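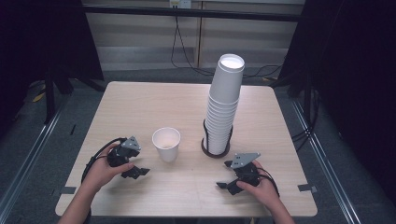 Writing handling rules for a paper cup task

Posted Aug 23, 2018 by Arnel Mangubat
Filed under: Bench practice

Most rule sheets I get sent for hand-held gripper work are too long and say very little. The last one, from a team at Saludo, ran to 58 rules. I read all of them. I could find 11 that a person at the table could follow or break in a way somebody else would notice. The rest were things like "maintain natural motion" and "ensure consistent quality," and I don't know what an operator is supposed to do with those at nine in the morning with a gripper in each hand.

This page is how I write the sheet for one small task: paper cups in a stack, a holder, one table, two grippers, one operator. You can stretch it to other light objects. I would be careful about stretching it to anything heavy, sharp or full of liquid.

What you need before you write anything

A table you are allowed to put tape on. A pack of plain cups. A holder for the stack. Two hours with the person who will do the work, and that means the actual person, not their supervisor. If you can't get the two hours, put it off. Sheets written at a desk are how you get to 58.

Step 1. Fix the start position

Put a tape mark at each side of the table along the front edge. The operator uses the marks to line up before every run. Write down where the marks go, measured from the corners, and keep that measurement somewhere other than on the table. Tape peels, and people replace it by eye.

I'm told that experienced operators don't need marks. Maybe. At Bakent I asked to see the runs from before and after they dropped them, and they hadn't kept the earlier ones.

Step 2. Say what the grippers may touch

Keep this to a short list of allowed contacts. For cups, mine reads:

Cup wall, outside.
Cup rim, with the jaws either side of the wall.
Table surface, lightly, jaw tips only.

Everything else counts as a contact to report. The holder is the one people argue about. It feels harmless to brush it, and usually it is. But a holder that has been nudged is a different setup on the next run, and the operator is the only one in a position to say so. Report it and put it back.

Step 3. Write the grip rule around the rim

Paper cups are a poor test of strength and a pretty good test of whether your rule makes sense. The wall gives easily. The rolled rim is stiffer, so operators drift toward it without being told. If your rule says "grip the cup at mid-height," watch what happens as they come in at an angle beside the stack.

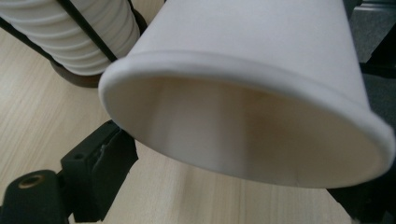 The angle matters more than the height, in my view, and most sheets leave it out. A cup being turned over can't be held the same way from start to finish unless the wrist goes along with it. So I write two grips: one for lifting and one for turning. I also write what to do in between, which is to set the cup down. Yes, it is slower. If your project manager objects, ask what the saved seconds are for.

I don't put a squeeze figure in. The Eteo template has a box for one, with a unit next to it, and every filled-in copy I have been shown had the same number in it. A number that everybody copies isn't a limit. Use a plain test: if the rim stays out of round after the cup is released, the cup is thrown out and the run is marked.

Step 4. Deal with the cables

Each hand has a cable. Route it around the outside of the forearm, never across the front of the body, and leave enough slack to reach the far edge of the table. Have the operator reach there with each hand before the first run. If a cable goes tight, stop and fix it. Don't let anyone get used to working around a tight cable. They will, and then their movements are partly the cable's.

Check the floor as well. Loose cable near where a person stands gets moved or taped down before work starts. This one goes at the top of the printed sheet even though it's fourth here.

Step 5. Define a failed run

Be blunt about it. A dropped cup is a failure. Two cups coming off the stack together is a failure, even if the operator separates them nicely afterward. Regripping is allowed once.

You may hear that recoveries are valuable and should be kept. I don't disagree with keeping them. I disagree with calling them successes. Keep the recording, mark it failed, and add one line on what happened. Nisumer's guidance says recoveries may be "classified at the discretion of the operator," which means that two operators doing the same thing will be counted two different ways.

Step 6. Set a break and enforce it

Arms held out over a table get tired well before anyone admits it. I use a stop every 14 minutes, grippers down, hands open. I have no study to back that figure. It came from trying longer stretches in April and disliking the last few runs of each. If you have better grounds for a different number, use yours and write down what they are.

Step 7. Try to break the sheet

Hand the draft to someone who hasn't seen the task and say nothing. Every question they ask is a hole. Every rule they don't look at once is a candidate for deletion. Then have the regular operator do a run that follows the letter of the sheet and is still bad. They enjoy this, and they're good at it.

My draft lost around a third of its lines here, including one I was rather proud of about elbow position.

On calling it a standard

Please don't. A sheet like this is a local rule for one table. I have seen "compliant" written across the top of pages that named no document, no version and no person who had checked anything. If a published safety standard applies to your equipment, cite it by number, get someone qualified to read it against your setup, and keep that separate from the handling sheet. A tidy routine with paper cups doesn't tell you the equipment is safe.

Put a version number and a name at the bottom of each copy. When the sheet changes, pull the old ones off the wall the same day.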